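Fold the tea towel before you put it away
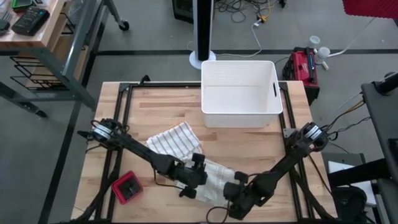 The case against the scrunch

A tea towel left in a heap on the bench is a small storage problem. The grid-patterned cotton type, white with thin dark lines, is the worst offender in my kitchen. Bunched up, one towel takes the space of four folded ones, and a plastic bin that should hold a fortnight's supply is full after a couple of days.

The usual defence of the scrunch is speed. I timed both methods in October. A plain fold, halved twice and then once across, took 5 seconds per towel, and throwing it in the bin took 2. With 16 towels in rotation the whole saving is 48 seconds a wash. I can't see that as a serious argument for rummaging through a pile every time a saucepan boils over.

Why the grid helps

Checked towels come with their own ruler. Lay the cloth flat, pick a line close to the middle and fold along it. If the lines on the upper layer sit over the lines below, the edges will meet. If they don't, the towel has been pulled off square in the wash and should be tugged corner to corner before the next fold. Plain linen gives no such guide, and I have stopped buying it.

Dennis Mwakalinga, who shared a flat with me for two years, held that kitchen towels should be rolled. Rolling is fine in a deep drawer. In a shallow rectangular bin the rolls shift whenever one is taken out, and the outer ends come loose.

The bin and the bench

I favour a white bin with a cutout handle, kept at the back of the bench while folding. The front of the bench stays clear for the cloth, and each towel goes straight in on its edge, fold upward. Stacking them flat means the top two get all the wear and the bottom ones go stale.

A timber benchtop is the better surface for this job. Cotton grips it slightly and stays where it is put. On the polished stone at my last place the towel slid about and every fold had to be done again.

There are exceptions. A damp towel should be hung, whatever the state of the bin. Towels that have gone to rags can be scrunched freely, in a separate container under the sink — mine is an old ice cream tub.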